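Section 4. Running the two-arm block task with the Irnus scripts

By now you've got both arms homed and the cameras talking to the recorder (if not, go back to Section 3, because nothing in this part will behave until you do). I wrote these steps from my own notes, so they're in the order I do things at my bench. Gayan Dissanayake does steps 2 and 3 the other way around and gets away with it.

What we're after in this section is a set of demonstrations you can train a policy on, plus a small set of trials you hold back to score it. The task is simple on purpose: colored cubes, one basket, two arms. The interesting part is the handoff logic, where one arm minds the basket while the other one does the picking. We call that the "holder and picker" split, and it's the whole reason the method works as well as it does!

4.1 Before you start

1. Wipe the table. Old scuffs are fine and I've stopped fighting them, but crumbs and bits of tape will confuse the segmentation step.

2. Open the session file and type in your name, the task name and the basket you're using. Please do this now. I once had to throw out a whole February batch that had the wrong basket name on it, and Menaka Roy still brings it up.

3. Check that the emergency stop is where you can slap it without looking.

4. Start the Doltura recorder and wait for the status line to say READY. If it says WAITING for longer than a minute, unplug the sync cable, count to five and plug it back in.

Caution: Keep your hands off the table whenever the arms are enabled. The picker moves fast on the return stroke, a lot faster than it does on the way in.

4.2 Recording demonstrations

1. Put the basket toward the back of the table and set the cubes out in front of it. Vary the spots every time. If you catch yourself using the same two places over and over (I do this when I'm tired), run the layout script and put the cubes where it tells you.

2. Press the left pedal to begin an episode. The recorder beeps once.

3. Bring the holder to the basket first. It should settle beside the wall before the picker goes anywhere near a cube. You don't need a hard grip, and wicker creaks horribly if you use one.

4. Move the picker to the cube named in the prompt, close on it, lift, and carry it over the basket. Go slow over the rim.

5. Lower the cube before you let go. Dropping it from up high counts as a success in the score, but the policy learns the drop too, and then you get cubes bouncing out.

6. Back the picker straight up, then press the left pedal again to end the episode.

7. If you messed up, press the right pedal instead. That tags the episode as scrap and keeps it out of training. Don't delete scrap by hand! Sajib Talukder uses it for the failure detector.

Note: Any cube that isn't in the prompt should be left alone. Those untouched cubes are what teach the policy to listen to the color word.

4.3 How much to record

Our full training set has 1,112 episodes in it, and you don't need anywhere near that to get going. I had a usable policy at 253. Below that the picker kept hovering over the right cube and then wandering off, which is funny the first few times.

For scoring, we hold back 106 layouts that never show up in training. Keep them in their own folder and don't peek. Pranab Sivakumar wrote the check that compares the two folders, and it will refuse to start training if it finds the same layout in both.

4.4 Checking the labels

Open the label viewer and page through some of your stills. Each one needs two things: a tag for every cube (IN or OUT of the basket) and a color. The tags come from the overhead segmentation and they're right most of the time, but I still go through them with a cup of coffee.

Green and blue cubes, same table:

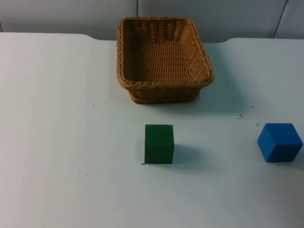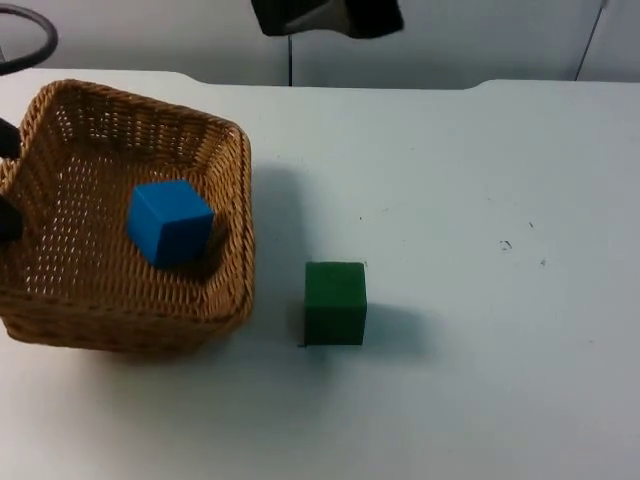 If a tag is wrong, click on the cube and press T to flip it. The viewer saves as you go, so there's no button to hunt for. Two things trip it up more than anything else:

- Dark faces. The front of a deep green cube can get lumped in with its own shadow, and then the outline comes out too big. Drag the corner in until it fits.

- Basket weave. Gaps in the wicker sometimes get picked up as tiny objects. Select them all with the box tool and press X.

Note: A flipped tag changes the score for that episode, so rerun the scoring script afterward. It takes a couple of minutes on the Skivstead machine and longer on a laptop.

4.5 If the holder keeps letting go

1. Look at the holder force plot in the recorder. A flat line at zero means the sensor never woke up, so power cycle that arm and home it again.

2. If the plot looks fine, raise the holder threshold one step at a time. I've never had to go past the third step.

3. Still slipping? Swap the finger pads. The spares are in the Abeysekara drawer, under the hex keys, and you should write down the swap in the session file so the rest of us know which episodes used which pads.

Once ten episodes in a row go through without a slip, move on to Section 5 and start the training run.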